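1/ New preprint from our group on learning household tidying from hand-held gripper demonstrations. Short thread on the method and the one result I think is worth arguing over. 2023-03-31 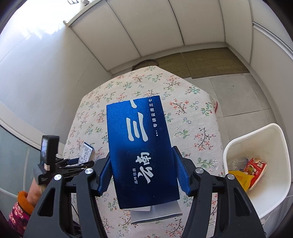
Wrist view, packaging task. Blue carton between the ribbed pads, second gripper at lower left.

2/ The question: if you have a fixed budget of demonstrations, do you spend it on more homes or on more repeats in the same home? Most of us have an opinion. We wanted a number.

3/ Setup: 3,000 demonstrations across 127 kitchens and living rooms. People use the grippers on their own table with their own rubbish. We supply no props and don't tidy up first.

4/ Packaging is the awkward category. Cartons have torn edges and open flaps, and their shape changes with grip force. A rigid-object pose tracker is the wrong tool, so we dropped pose entirely and predict gripper motion straight from the wrist views.

5/ Christos Drakos wrote the policy, Theano Fragkou did the time alignment between the left and right grippers. Alignment mattered more than I'd guessed. Before her fix, the two hands drifted apart late in long episodes and the policy learned the drift.

6/ Result: at equal budget, more homes beats more repeats on unseen tables. The gap is large for bin placement and small for grasping. Grasping seems to saturate early – we saw little gain past 300 demonstrations.

7/ Patterned tablecloths were our worst background in the first round. Training on plain surfaces and testing on floral ones cost us more than changing the object did. Colour jitter helped a bit. Adding more real cloths helped a lot.

8/ What we can't claim: anything about speed. The policy is slower than a person on every task and we didn't tune for it. Two-handed handovers are also still poor, and the failures are in the appendix, sorted by cause.

9/ Iraklis Vlachopoulos asked whether the homes effect is just lighting. Fair question. We reran with matched window exposure and the effect shrank but stayed. Table 2.

10/ Code is under the project name Brusureck. The data release is planned for September, once the consent forms are all checked. Replies are open if you've tried the same split on your own data.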